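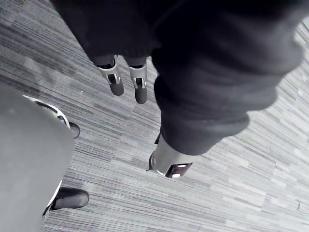 Legs in their fabric covers on the Pivlow carpet. The ankles are still bare.

Call for builders and testers: Bendeo walking robots

Bendeo is a home-built robot project that moved out of a spare bedroom and into the shared workshop at Pivlow. We are looking for people to join the build from August. You don't need to be an engineer. You do need to be able to turn up regularly, follow a wiring drawing, and put tools back.

This is unpaid. Everyone who takes part gets workshop access for the length of the build, a key code, and a shelf. Parts and materials are paid for out of the project money, so you should not be buying anything yourself apart from your own safety glasses if you have a pair you like.

What we are building

A small group of legged robots that can stand, shift their weight and walk slowly on indoor floors. The lower legs are rigid, with a housing at the ankle and a foot below it. The upper parts are covered in cloth. We started using cloth over the legs after the second version pinched a cable, and people liked how it looked, so it stayed.

The joint boards are our own design. The motion software is called Kuroda and was written by Tassanee Thepsuriya, who also runs the test sessions. Natália Kováčik does the mechanical side and the covers, and she is the person to contact about this call.

At present the robots can hold a standing pose and take short steps on a support line. Turning is poor. Getting up from the floor does not work at all and is not planned for this round.

Who we need

Cover making – two people. You will cut, sew and fit leg covers. The dark fabric we use hangs loosely in deep folds and is gathered into a cuff just above the ankle. The gray is smoother and fits closer. Both have problems. The dark one can get drawn into the knee when the leg bends far, and the gray one is slow to take off when somebody has to reach a connector. We want a pattern that comes off in under a minute without tools. There is a domestic sewing machine at Pivlow, and you are welcome to bring your own. Experience with trousers, bags or upholstery all counts.

Ankle assembly – two or three people. The ankle housings have an opening that gives access to the parts inside, and most of the work is done through it. Small hands help but are not required. You will fit bearings, set end stops, route the sensor cable and log each joint in the build book. We have 80 ankle bearings in stock and would like to finish this round without ordering more. Soldering is useful. If you haven't done it, Tassanee will teach you on scrap boards before you touch a real one.

Floor testing – three people. You will handle the support line, press stop when needed, and write down what happened. The test area is carpeted and the striped tiles make it easy to see when a foot has drifted. Sessions are repetitive. A typical plan is 100 steps in one direction, a battery change, and then the same again with one setting altered. If you get bored easily, please choose another role.

Paperwork and parts – one person. Our parts list has 213 lines and several of them are wrong. We need somebody to check the list against the bins, fix the labels, and keep both matching afterward. This can be done mostly at hours that suit you, including when nobody else is in.

You can apply for more than one role. Say which you would prefer.

Time

The build runs from August for nine weeks. We ask for one evening a week as a minimum, from 6:30 p.m. to 9:30 p.m. Test sessions sometimes run later, and you can leave at 9:30 whatever state the robot is in. Cover making and parts work can be done partly at home after the first two sessions.

If you know you will be away for part of the time, tell us when you apply. One missed evening is no problem. Three in a row makes it hard for the people you are paired with.

Place

Pivlow is on the ground floor of the old Praserden building, entrance from the yard. The door is step-free. The restroom is on the same floor. The carpeted room where we test is through the main shop and has its own door, which is kept closed during sessions. There is bike parking in the yard and a small number of car spaces, shared with the other tenants.

The shop is cold in the mornings and warm by evening. Bring a layer. Testing involves a lot of sitting and kneeling on the floor, and we have kneeling pads. If that would be difficult for you, the stop station can be run from a chair.

Requirements

You must be 18 or over, or 16 and over with a parent or guardian present at every session.

You must do the Pivlow safety talk before your first evening. It takes an hour and is held on request.

Closed shoes in both rooms. Long hair tied back. No loose scarves or lanyards near a powered leg.

You must be comfortable saying "stop" loudly. This applies to everybody in the room, including people who are only watching.

We do not ask for certificates. If you have built something, sewn something or repaired something, a sentence or two about it tells us more.

What you can expect from us

A named person to work with in your first three weeks. Drawings that are current on the day you get them. An answer when you ask why something is done a certain way, and a change if your way is better.

All drawings, sewing patterns and board files from this round will be published on the Pivlow website with the names of the people who worked on them. You can ask to be left off. The Kuroda software is shared with participants for the length of the build. Tassanee has not decided on a license yet, so please don't post it elsewhere.

We photograph and record most sessions. Recordings of people are not published without a yes from each person in them.

Things we should mention

Some of the work gets undone. The covers have been remade several times and the current ankle replaced one that a lot of hours had gone into. If you need to see your own part in the finished robot, this may be frustrating.

The motors make a high whine when the robots hold a pose. Most people stop noticing. A few have found it unpleasant, and ear defenders are available in both rooms.

There is no money at the end of it. We are not a company and have no plans to sell the robots. If that ever changed, everybody who had worked on the build would be told before anything was signed.

How to apply

Write to Natália Kováčik through the contact form on the Pivlow website and put "Bendeo" in the subject line. Please include:

Your name and how to reach you
The role or roles you would like
Which evenings you can do, and any dates you will be away
Something you have made or fixed
Anything we should know about access, allergies or working conditions

A few paragraphs is enough. Please don't send a résumé. Pictures of sewing work are helpful if you are applying for the covers.

Natália replies to every message, usually within a week. We will then invite you to an open evening so you can see the shop, handle a leg and meet the others before deciding. Coming to the open evening does not commit you to anything.

We close the call when the places are filled. If you apply after that, we will keep your message for the next round unless you ask us to delete it.

Questions about the software or the test sessions can go to Tassanee Thepsuriya through the same form. She is in the shop most evenings after 7 p.m., and you are welcome to knock at the yard door – use the main door, since the test room door won't be answered during a run.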